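Folby House, room check, February
Ground floor bedroom, table and floor

1. Walkway from door to table: OK. Nothing to trip over, and I do thank everyone for keeping it so, it makes my round a pleasure.

2. Table steady, no wobble: OK. I leaned on it properly this time!

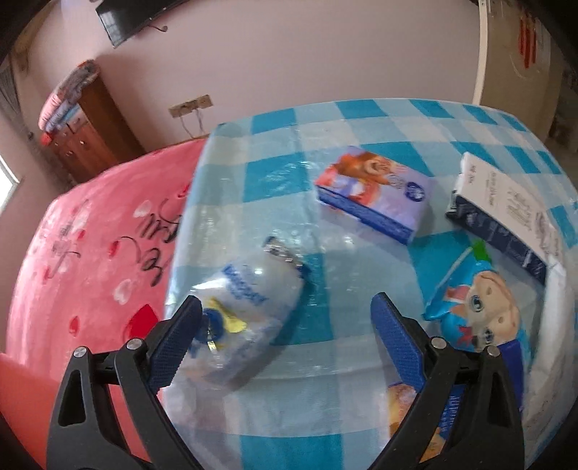
3. Table covering: OK, with a comment. The checked cloth is a cheerful thing and I wouldn't dream of asking for it to go, but the clear plastic over it has crinkled, and a tall carton like the navy and white one will lean if it's stood on a ruck. Please smooth it flat and lay tall boxes down.

4. Opened packets closed up: OK. Clips are in the Dunne drawer if you run short (there were 17 in there).

5. Wrappings and post bags: ACTION. Anything empty goes out by 1117 at the latest, as the collection is prompt and the next one is ages off.
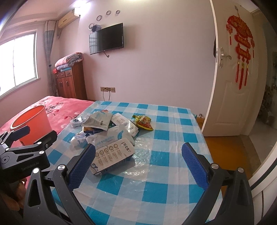 6. Weight on the table: OK. The limit is 300 newtons and we're nowhere near it, bless you all.

7. Heater clearance: 59 cm, OK.

Next check: March, same form.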